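Prudholm opens up its gripper care routine

I look after the hand-held grippers at Prudholm, and today I get to tell you that we're sharing our whole upkeep routine with anyone who runs a similar setup! It covers one station, the white vanity table with the oval mirror, and the pair of grippers that go with it. Up to 900 drawer runs go through that pair between full services, so small problems get big fast.

Before each session the operator puts on the shoulder straps, takes a gripper in each hand and holds both out over the table. I want to see the tips level with each other and the marker cubes clean on every face.

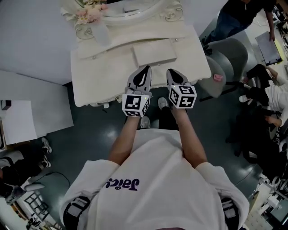
What's in the routine

The daily check has 5 steps and you can do it standing up. Wipe the markers with a dry cloth (no sprays, please – they leave a haze). Squeeze and release each grip slowly and listen for grit. Press on the finger pads and look for lifting edges. Check the camera mount for play, then log it all under the gripper's number. Ours is 41, and I'm a little too fond of it.

Pads get swapped at the first sign of a split. The rubber cup takes most of the wear, so turn the gripper over and look right into it under a good light. 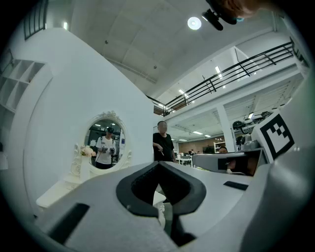

PINHEIRO, February – The routine is free to download from the Prudholm site, along with the log sheet and a parts list for the Vovent pads we use. Our friends at Zalov have been trying it for 3 weeks and already talked me into a bigger box for notes. Send me yours too!

Contact: Yaryna Vasylenko, gripper upkeep, Prudholm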